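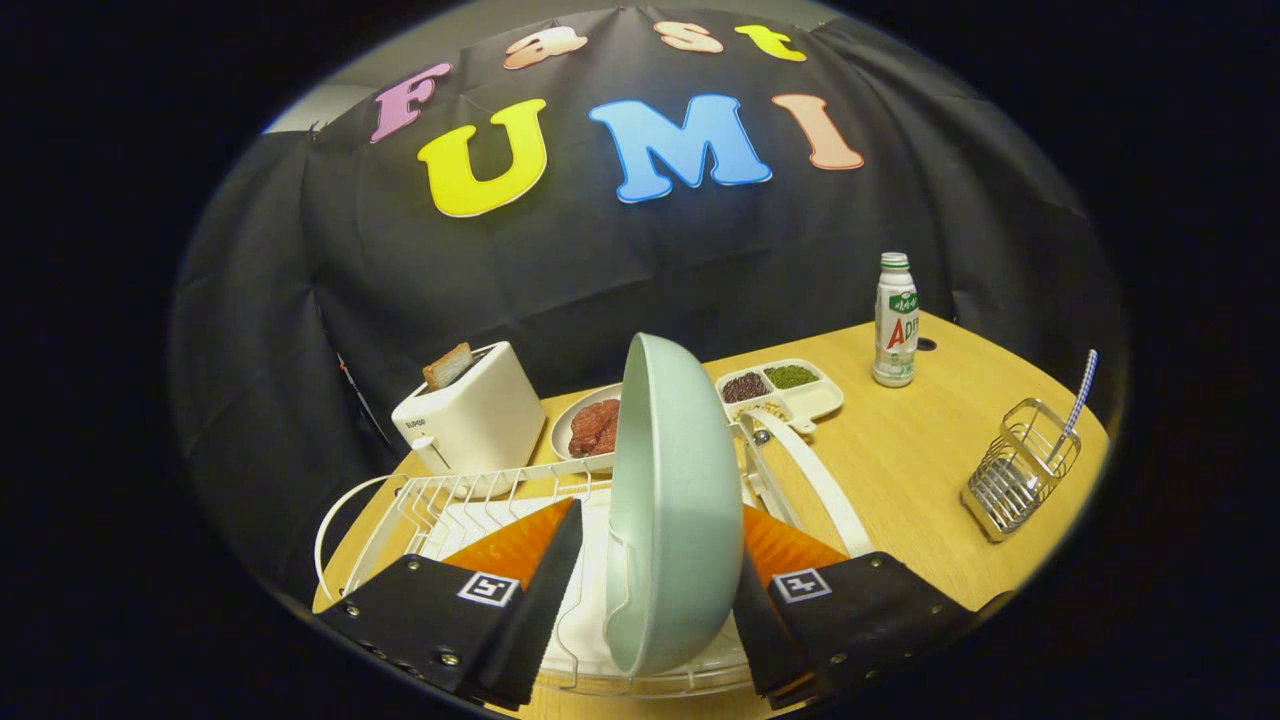
Guides > Open days

Setting up a kitchen table for a gripper demonstration
Nerea Tejada, May 13, 2019

These are the steps we follow at Bellellow when visitors come to see the gripper at work.

1. Hang a black cloth behind the table and fix the name in large cut-out letters. Ours says "Fast UMI".

2. Lay out the table. We put a toaster on the left, a plate of meat next to it and a divided tray of grains and beans further right.

3. Place the dish rack at the front, with a cloth in it.

4. Practise with the frying pan before the doors open. Close both fingers on it so that the orange pads press against the pan, then hold it upright above the rack. Keep the square markers on the fingers clean.

5. Allow 30 minutes per group and let 3 visitors try the gripper in each. Show them how to open and close it first.

6. Put everything back in its place before the next group comes in.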